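Keeping the Soap Aisle Open: A Talk With Guadalupe Ponce

By Amparo Vidal
December 6, 2021

Guadalupe Ponce has run Clumerier, the household goods store on the main street in Nandwood, for 15 years. She sells dish soap, laundry detergent, mops, light bulbs, clothespins, canning jars and a lot of things that people only think of when they break. Before that she worked in the office of a food distributor, and she says the job taught her how to read an invoice and very little else that she uses now.

I went to see her on a wet morning before opening. She was behind the counter with a price gun and a stack of order sheets, and she kept working through most of our talk.

I asked first how she came to own the store.

"I was a customer," she said. "The man who had it before me wanted to retire and his kids lived out of state. He put a card in the window. I read it when I came in for furnace filters and I thought about it all the way home. My husband thought I was kidding. Then he did the math with me and we both got a little scared, and we went ahead."

The first year was bad. She bought too much of what she liked and too little of what sold. There was a whole shelf of enamel bread boxes that she marked down again and again.

"I still have one at home. It's a good bread box. People here already had bread boxes."

What does sell, she said, is cleaning supplies, and it has been that way every year she has kept records. She reorders dish soap more often than anything else in the building. Laundry detergent comes next, then trash bags. The margin on all of it is thin, and she said she would be out of business if that was all she carried. It brings people in the door, and then they remember they need a sink stopper.

"You can't skip it. If I run out of dish soap, the person who came for dish soap goes to the big store on the highway, and while she's there she buys the sponge and the broom and the birthday card. I lose all of that over one bottle."

She has two main suppliers for cleaning products. One is a national wholesaler that delivers by the pallet. The other is Clendard, a regional company that will sell her smaller amounts and lets her mix cases on one order. She pays more per bottle to Clendard and doesn't mind.

"The wholesaler wants me to take a mountain of one thing. I have a back room the size of a bedroom. Where am I going to put a mountain? With Clendard I can get some of the plain, some of the lemon, some of the one with no scent. The no-scent has really come up. Younger families ask for it, and older people whose skin has gotten touchy."

I wanted to know how she decides which brands to keep. She put down the price gun for this one.

"I use it at home. All of it, at least once. My own dishes, my own towels. I won't sell a thing I haven't tried, outside of drain opener, and I've tried most of those too, unfortunately. Some of the expensive soap is just soap. Some of the cheap soap is mostly water and you go through it in no time. I tell people that. I'll say, that one's cheaper on the shelf, but look at how much you'll squeeze out."

She said the cap matters more than people think. Customers with arthritis ask her to open things at the counter before they pay, to see if they can manage it themselves. A flip-top is easier for most of them than a screw cap or the kind you have to pull up. She has turned down products over it.

"A salesman came in with a very nice dish liquid. Smelled good, rinsed clean. I couldn't get the top open with wet hands. I said, who did you make this for? You use dish soap with wet hands. He wrote it down. I never saw him again, so I don't know if they fixed it."

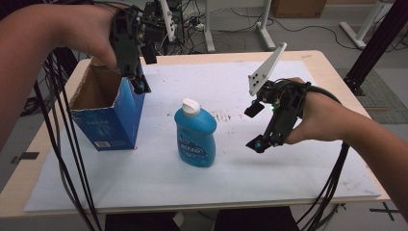
Blue bottle with a white flip-top cap, next to an open cardboard box.

The pandemic came up, as it does in every conversation with a shop owner now. In the first weeks she sold out of anything with the word "disinfecting" on it, then anything that looked as if it might be, then plain bar soap. She put a limit of two on most items and wrote the sign by hand.

"I got yelled at some. Mostly people were good. There was one man who bought his two bottles, walked out, put on a different hat and came back in. I knew him from church. I sold him one more and told him I liked the hat."

Getting stock was the real trouble. The wholesaler cut small accounts back and filled the chains first, and she understood why they did it, though she has not forgotten it. Clendard sent her what they had. Some weeks it arrived in bottles that didn't match, with labels for one product stuck over another, and she had to explain to customers that the soap inside was the same soap.

Supply is better this year but it still isn't normal. In October she waited eight weeks for a case of spray triggers, the plastic part alone, so she could sell the empty bottles she already had on the shelf.

"That's what it's like now. You'll have everything for a thing except one little piece of the thing."

Prices are her other worry. She has raised them more in the past year than in the five before it, by her own reckoning, and she does it on a schedule so that people don't feel it all at once. She doesn't put up signs about it. If someone asks, she shows them the invoice. I asked if that was a risk, letting customers see what she pays.

"What are they going to do with it? They see what I pay, they see what I charge, and they see the lights are on and there's a person at the register. Most of them say, oh. One lady told me I should be charging more. I said, tell your friends."

She keeps a small notebook next to the register for requests. If somebody asks for an item she doesn't carry, it goes in the book with a name and a phone number. When the same item shows up from different people, she orders it. That is how she came to stock washing soda, wool dryer balls and a stain bar from a small maker called Mathur. The stain bar sits right by the register and she said she can't keep it in.

She let me look through the notebook. The entries are short. "Long matches." "Brush for coffee pot, the skinny kind." "Laundry soap in box, like before." I asked about that last one.

"Powder," she said. "He meant powder. People my mother's age want powder in a box. The liquid took over and the powder got hard to find, and then it was only the huge box that you need a forklift for. So I hunted down a small one. It's a little dusty to handle and the boxes don't like a damp room, but they go."

The back room is damp, she admitted. The building is old and the rear wall sits against the hill. She keeps cardboard off the floor on wood slats and runs a dehumidifier in the summer. In her second year she lost a delivery of paper towels to a leak and has been careful about it ever since. Anything in paper or cardboard goes high, anything in plastic goes low. If you ever take over a store, she said, find out where the water comes in before you buy a single roll of anything.

We talked for a while about refills. A few customers have asked her to put in bulk containers so they can bring their own bottles. She looked into it last winter. The pumps and drums would take up the space where the brooms are now, and somebody has to clean up the drips. She'd need a scale, too, and the scale has to be inspected.

"I like the idea. I'm not against it. I asked the ones who wanted it how often they'd come, and it got kind of quiet. I might try it with one product. Dish soap, probably. I'd want to do it right, though, or it'll just be a sticky corner."

Nandwood has fewer than 1000 households, and she said she knows what is under the sink in a good share of them. Some customers call ahead and ask for "my usual," and she fills a bag and leaves it by the side door. She delivers to a handful of people who don't drive. There's no charge for that and she doesn't advertise it. She does it on her way home, with the bags on the passenger seat so the bottles don't roll.

I asked about online shopping. She shrugged.

"It's there. My own daughter does it. She had detergent shipped to her and it leaked all over the inside of the box, and she called me up, mad, and I said, you know your mother has a store? But I get it. She works nights. I can't be open at two in the morning."

She has thought about when she'll stop. Her knees bother her and the pallets aren't getting lighter. A nephew helps out after school and is good with customers, but he wants to study welding and she has told him to go do that. When the time comes she will probably put a card in the window, the way the last owner did.

By then there was a woman waiting outside under the awning with a folded shopping bag. Ponce looked at the clock, took the keys off the hook and went to let her in. The woman wanted bleach, a pair of rubber gloves in medium, and to know if the skinny coffee pot brush had come in yet. It hadn't. Ponce told her to try again after the next truck.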